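Wednesday, June 25, 2025
By the Larville sorting room

I'm looking for people who like putting things in drawers. If you're the friend who can't visit without straightening somebody's junk drawer, please keep reading!

We're running a tidying study at our place in Larville this summer, and I need paid participants for the weekday sessions. You sit at a table with a small storage box in front of you and a pile of everyday bits (buttons, batteries, hair ties, keys, that kind of stuff). You open the drawer, put things away, take them out again, and close it up. Then you do it with a different box. We have a whole shelf of them from Sarantis and Jilier, some with drawers that glide and some with drawers that stick like crazy, and I want to see how people cope with both.

A session lasts two hours with a break in the middle, and I'll have coffee and decent cookies out. Pay is $263 for the full set of 5 sessions, sent the week after your last one. If you can only make one or two, write to me anyway and we'll work out a share.

You should be 18 or older, okay with sitting for a while, and comfortable using both hands for small, fiddly tasks. Left-handers very welcome, I never get enough of you. You don't need any experience, and you don't need to be neat at home (I'm sure not). Please skip the long dangly bracelets, and wear sleeves you can push up.

We're in Room 288 of the Iltilside building, up the side stairs or by the elevator next to the mailboxes. Parking behind the building is free after lunch, but mornings fill up fast, so the bus may be your better bet.

To sign up, drop a note at the Iltilside front desk with your name, a phone number and the times you can do. Tell me which hand you write with too, and whether you have any food allergies, on account of the cookies. I'll call you back myself. 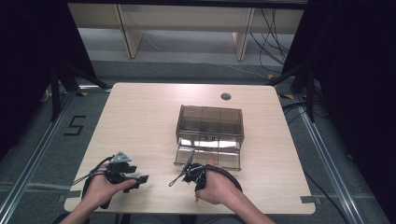
At the table with one of the drawer boxes, drawer partly open.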